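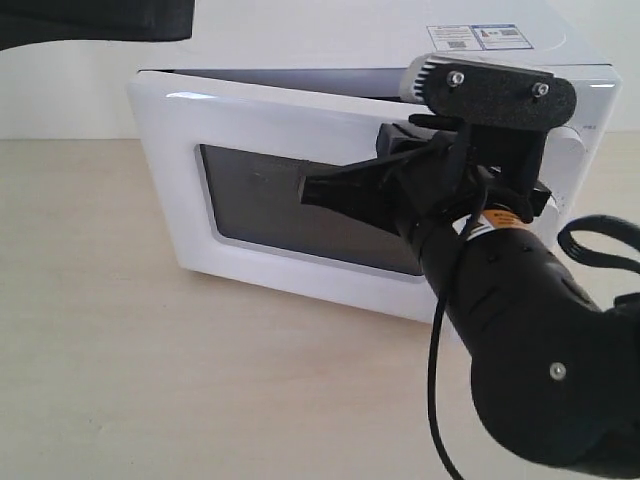
Sorting out baby clothes this week for the Rumville swap, so a few notes on sizes and brands for anyone doing the same.

Boline sleepsuits come up long in the leg. Pilar Medina's little one is four months and still has room in the newborn ones. If yours is short, turn the cuffs twice and they stay put.

Nima is the other way round. The 3-6 month vests were tight over the head on both of mine. I buy a size up and have done since the first.

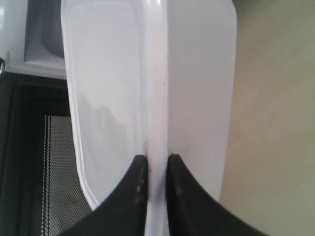

White plastic container, close up.

Knitted cardigans: wash at 30, inside out, dry flat on a towel. I put one Sosa cardigan on the line by its shoulders and it now has shoulders for a much bigger child.

Poppers are the first thing to check on anything second-hand. Do them all up and pull gently. If one gives, the rest usually follow within a month.

Griet Maes asked about christening gowns. Yes, bring them, but please pin the bonnet and the slip to the gown. Last time we had three slips left over and no idea which gown they went with.

Milk stains on white cotton: soak overnight in cold water with a scoop of oxygen bleach, then wash as normal. Don't use it on wool or silk.

We had 153 items handed in by last night. Most are under six months. We are short of 18-24, trousers especially.

Coats and snowsuits are going on their own rail. Leave mittens on a string through the sleeves if you have them.

Next swap is in February, same hall. Message me or Valentina Fuentealba if you want a table.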